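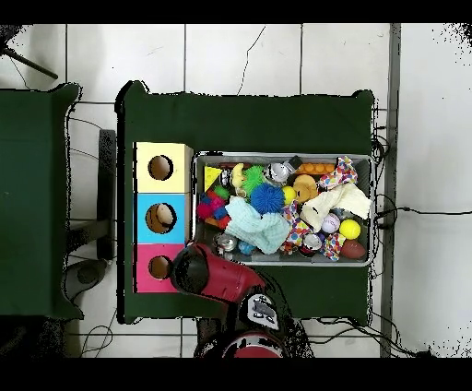 By the Erer home desk

Living > Family Rooms > Sorting It Out

Every house with children in it has one tray, basket or drawer where everything soft and round ends up, and ours had swallowed a rubber duck, a baseball, a toy football and more polka-dot cloth than I remember ever owning. I put off dealing with it until a Monday in April, when I set three boxes beside it - pink, blue and yellow, each with a round hole in the top - and decided that would be the whole system.
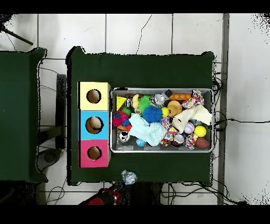
Labels are what did it for us, wrote a reader from Vastico, who had tried color alone for 2 weeks and found that everyone in the family remembered the colors differently.

I take the point, though I'm fond of the plain tops. Balls are an easy place to begin, and there is something very pleasing about dropping one through a hole, whatever your age.
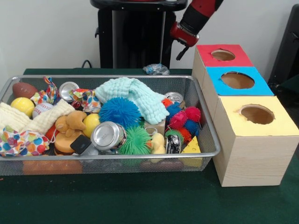
What to do with the cloths

Cloths are slower work. They bunch up, they hide the small things, and a knitted one will happily hold on to a spiky ball - so lift them out first and give them a good shake over the table.

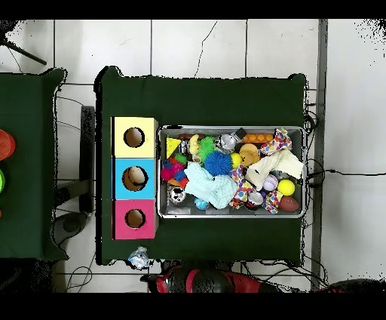 After that I fold whatever is worth folding and set a timer for 30 minutes, and when it rings I stop and put the kettle on, even if the duck still has no home.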